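The Long Road to an Empty Bin

Aug 1, 2018

The pitch for the Jemgate build fits on a napkin. Put some household junk in one bin, have a robot arm move it to another, go home early. The shared workshop at Somolness has been chasing that napkin since March, and I went in expecting to be unimpressed. I was, mostly.

Start with the money. Members put $400 into grippers, cables and clamps, and that figure leaves out the arm, which costs more than most cars I've owned. What holds the rest together is the stuff every garage has: bar clamps, blue tape, hope. I have no complaint about the clamps. They may be the most dependable part of the project.

The software is called Plernari, and its authors like to talk about 1,000 picks as if it were a finish line. Picks of what, though? A sponge is a forgiving thing to grab. A spoon lying flat against a wall is not, and neither is a can on its side — ask anyone who has cleaned out a cooler.

I asked for a number that counted only the hard objects and got a long answer about lighting.

Still, I stayed for 2 hours, longer than I'd planned. There is something to be said for a test that uses a tape measure and a scrub brush instead of neat little cubes. The scratches in the bin suggest a lot of hours too, though wear and progress are different things.

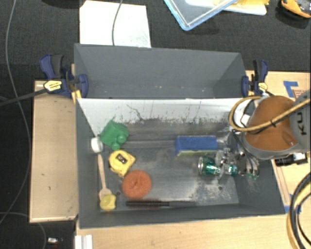 What Juntunen Would Change

The Juntunen shop across the river tried the same job with a suction cup and quit. Their advice was to buy softer bins first and argue about code later.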